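Cutting the cost of your laundry

Our power bill last June came to $431, and a fair bit of it was the dryer. These changes brought the next one down.

Wash in cold. Most everyday clothes come clean at that setting. Keep hot cycles for nappies, sickbed sheets and greasy work gear.

Check your tariff. Ours is cheaper after 9 pm, so I load the machine at dinner and set the delay timer.

Measure the powder. The scoop in the box usually holds more than a normal load needs. Start with half and see how you go.
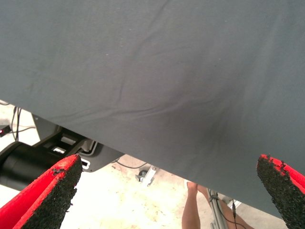
Dark fabrics keep their colour longer in a cold wash.

Hang what you can. Jumpers and anything with elastic should stay out of the dryer anyway. A second-hand airer costs a few dollars and saves replacing stretched waistbands.

Clean the lint filter after every load. A clogged one makes the dryer run longer.

Put the savings somewhere separate. I move $4 a load into an account marked "washer", and it now has $600 in it. When the old machine goes, the next one won't be going on the credit card.

Digby McPhee, Drokdale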